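Chapter 9
Storage, Handling and the Movement of Goods

Learning objectives

After studying this chapter, you should be able to:
explain why goods are held in storage between production and sale
distinguish between bulk, unit and loose storage
describe the main costs of holding stock
calculate a simple reorder point
outline the duties of a warehouse operator towards the owner of the goods

Key terms
bailment, buffer stock, carrying cost, lead time, pick face, reorder point, stocktake, unit load

Opening case: Moltgate Hardware

Moltgate is a wholesaler of hinges, brackets and door fittings, supplying builders' merchants across three states. For many years it bought in large quantities whenever a supplier offered a discount. Its main warehouse at Karnar was full for most of the year, and the purchasing department regarded a full warehouse as evidence of good buying.

In February the firm reviewed its stock for the first time in several years. Some lines had not moved since they were received. Others, including a common gate hinge, had run out twice in the same quarter, and customers had gone elsewhere. Money was tied up in goods that did not sell, while goods that did sell were missing from the shelf.

The case raises the central question of this chapter: how much should a business hold, and where should it hold it?

9.1 Why goods are stored

Very few goods are used at the moment they are made. Grain is harvested over a few weeks and eaten throughout the year. School uniforms are sewn steadily but sold mostly in January. Storage fills the gap between the time of supply and the time of demand.

A second reason is uncertainty. A shipment may be delayed by weather, or a large order may arrive without notice. The extra quantity kept to cover such events is called buffer stock. It has a price. Rent, insurance, labour, spoilage and the cost of borrowed money together make up the carrying cost, and this cost continues whether or not the goods are ever sold.

9.2 Forms of storage

Bulk storage is used for goods that are poured or pumped, such as wheat, cement and fuel. Unit storage is used for goods packed into a standard load, most often a pallet. Loose storage covers individual items kept in bins, trays or drawers, from which small quantities are taken as orders arrive. The place from which items are taken is known as the pick face.

Loose storage makes the greatest demand on labour. A pallet of 1000 brackets can be moved in a single trip, but the same brackets sold in small lots may require 200 separate picks. The layout of the pick face therefore has a strong effect on cost -- fast-moving lines should be placed close to the packing bench and at a convenient height.
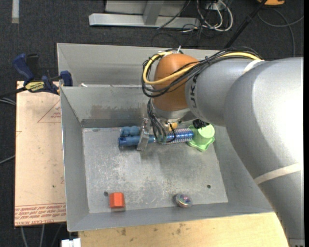
Reading time for Sections 9.3 and 9.4: 45 minutes

9.3 The reorder point

The reorder point is the level of stock at which a new order should be placed. In its simplest form it is the daily demand multiplied by the lead time in days, plus the buffer stock. Lead time is counted from the day the order is placed to the day the goods are ready for sale, and so includes unloading and checking.

Students should note that the formula assumes steady demand. Where demand rises and falls with the season, the reorder point must be revised during the year.

Before you read on

1. Which of Moltgate's costs would fall if it held less stock, and which might rise?
2. Suggest two products sold in your own area for which buffer stock would be difficult to keep.
3. A shop sells the same number of items each day. Explain what happens to its reorder point when its supplier becomes slower to deliver.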